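Snack Sorting and Clear Bin Storage: Frequently Asked Questions
Dullwood Pantry Desk
Last reviewed 13 May 2022

What does this page cover?
Storage of sealed, single-layer plastic snack bags in open-topped clear bins, on a shelf or on a table. It does not cover cans, jars, or anything that needs a refrigerator.

How many bins do I need?
Three is enough for most shared pantries. Assign one each to salty, sweet, and everything else. If one category is much larger than the others, give it the widest bin. Bins do not have to match in width, but the rims should be close to the same height so that a shelf above clears all of them.

Where should bags be staged before sorting?
On the table in front of the bins, lying flat, in a single row. Do not stack them. Set plants and mats to the side so the space between the row and the bins stays open. 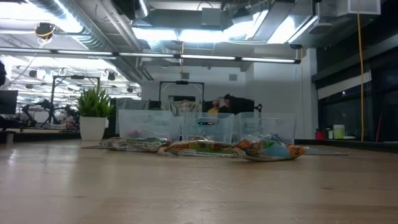 Clear or frosted bins?
Either works. Clear walls show the color of the contents, but printed names are hard to read through most plastic. Frosted walls hide more and need a label. The Rakine and Jeon bins on our supply list are both sold without labels. Place the label on the front wall, below the rim, where it will not cover a handle opening.

Should bags stand up or lie down in the bin?
Stand them up if the bin is deep enough to hold them to at least half their height. Lay them down otherwise. Long, narrow bags go along the back wall. Puffed bags go in last and should not be pressed down to make room.

What is the maximum load?
Up to 90 small bags per shelf on the Ellis unit, spread over all bins. The older unit has no published rating. Use the lower shelf for it.

How do I record what goes in?
Turn each bag so the code and the nutrition panel face you before it goes in the bin. Enter the code, the category, and the date printed on the bag. Crumpled bags may have to be smoothed by hand before a scanner will read them. If a code does not read after 2 attempts, type the product name. The log sheet has 364 lines, and 187 are in use as of this review.

Does the order of sorting matter?
Yes, if dates differ. Sort by category first, then by date within the category, with the earliest date at the front. Bags with different printing can share a bin as long as the category is the same.

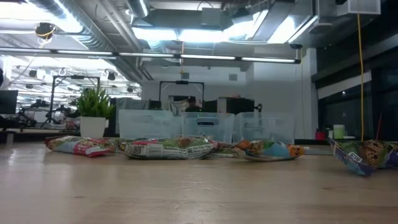
Neville Tunstall writes that sorting by date first was faster in his pantry, where nearly everything is salty and the categories made little difference. Date-first order is acceptable in that case. Note it at the top of the log sheet.

How often should the bins be emptied and cleaned?
Every February at a minimum, and after any spill. Wash with dish soap and lukewarm water, and dry completely before refilling. Do not use scouring pads on clear plastic.

Can opened bags go back in a bin?
No. Move the contents to a lidded container and strike the line from the log.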